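Glossy white tabletop shows every smear, what do you clean it with?
Posted by skistero in Home and Kitchen 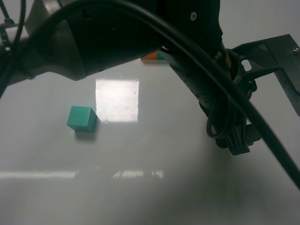

I put in a glossy white top last January and I have not had it looking right since. It looks fine until the light comes in low, at 9 in the morning, and then every wipe mark shows. I have tried dish soap and water, the Stalus surface spray, and plain vinegar. The spray is the worst of the three. It leaves a greasy film that drags when you run a finger over it.

I don't want to use anything abrasive. Has anyone found something that leaves it clear?

3 replies

gilbert544
Your spray is probably leaving residue, and you may be wiping new product over old. Strip it first. Warm water with a few drops of dish soap, wipe the whole top, then go over it twice with clean water and change the water in between. Most people use too much soap and skip the rinse.

After that use a damp microfiber cloth and a second dry one. Dry it right away, working in one direction. Wash the cloths without fabric softener, which coats the fibers and ends up back on the table. If your tap water is hard, use distilled for the last wipe. I have done mine this way for two years and only need the soap once a week.

stalus_fan
never had a problem with the spray. maybe you got a bad bottle

skukero2067
Agree with the first reply about softener. That was my problem too.

One thing to add: if you see fine swirls that don't wash off, those are scratches and no cleaner will fix them. Some tops can be polished and some can't, so ask whoever sold it to you before you try. I went at mine with 800 grit paper on a corner and it left a dull patch the size of my hand. Don't do that.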